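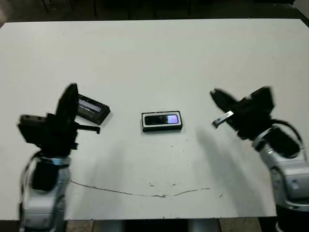 Lecture 4: Learning two-arm assembly from demonstrations
Notes revised 8/19/21

1. Problem statement

The task family is pick, align and insert, with two arms working over a shared table. The parts are small, dark and rigid. Clearances are tight compared with the position error of either arm, so the policy has to correct itself from camera input during the approach. A fixed trajectory played back from memory will miss once a part has moved by a few millimeters.

We write the observation at time t as o(t), made up of one head view, two wrist views and the joint positions of both arms. The action a(t) is a vector of target joint positions plus one opening value per gripper. The policy maps o(t) to a chunk of future actions, a(t) through a(t+k). Predicting a chunk shortens the effective horizon and reduces the drift that builds up when single-step errors feed back into the input.

2. Data

The Closel set contains 2,235 demonstrations recorded by teleoperation. After filtering, 1,352 remain. An episode is dropped if any of these hold:

— a camera stream has a gap longer than the chunk length
— a part leaves the reachable area
— the operator stops with both arms idle for more than a quarter of the episode

The third rule matters more than it looks. Idle stretches teach the policy that standing still is a likely action, and a policy trained on the unfiltered set tends to stall just before contact. The effect is strongest where the head view changes little from one step to the next.

Start positions are varied by hand between episodes. Part orientation is varied too, but the spread is uneven: most episodes begin with the long side of the part close to parallel with the table edge. Keep this in mind when reading the results in section 4.

3. Division of roles

In a two-arm task we can fix the roles in advance (one arm holds, the other inserts) or let the policy choose. Fixed roles halve the number of valid solutions and make the data easier to fit. Free roles cover more of the table. The Gowda baseline fixes the roles. The Trudik model leaves them free and adds a one-bit latent variable, set at the first step and held for the rest of the episode.

Holding the latent variable constant is the key step. If it is sampled again at each chunk, the two arms may both begin to reach for the same part, then both back off.

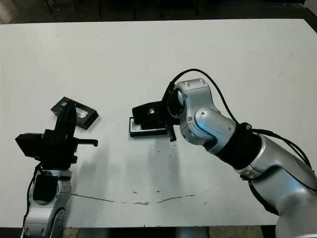

A written comment on the April draft of these notes argued that the latent variable is not needed at all, and that a longer chunk would give the same consistency at lower cost. That claim is partly right. With k large enough to cover the whole reach, the role choice is made only once. The price is slower reaction: the arms run open loop for most of the approach, and a part that slips in the fingers is not noticed until the next chunk. Problem 2 below asks you to work out this trade for a given slip rate.

4. Evaluation

Each model is run for 1,000 trials in the Olemport simulator and then for a smaller set on hardware. A trial is scored in stages: reach, grasp, align, insert. Report all of them. A single success rate hides where the failures occur, and two models with equal totals can fail for quite different reasons.

The usual pattern is that reach is nearly solved, grasp depends on part orientation, and align carries most of the remaining error. Grasp failures cluster at orientations that are rare in the training data, as section 2 would suggest. Removing the wrist views hurts align far more than reach. From the head view a narrow part spans few pixels, and the gripper often covers it in the last part of the approach.

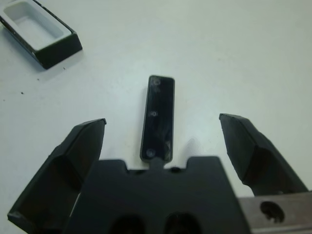
Fig. 3. Wrist view, fingers open on either side of the bar; tray at upper left.

For the wrist cameras, crop before resizing. Resizing the full image first blurs small surface features, and these carry much of the information on rotation about the vertical axis.

5. Problems

Problem 1. Show that the compounding error of a single-step policy grows with the square of the horizon in the worst case. State what changes when actions are predicted in chunks of length k.

Problem 2. Assume a part slips with fixed probability p at each step after the grasp. Derive the expected delay before the policy can respond, as a function of k. Compare k = 4 with a chunk that covers the full approach.

Problem 3. Propose a filter for idle stretches that does not remove deliberate pauses before contact. Say which signals it uses and how you would check it against the dropped episodes.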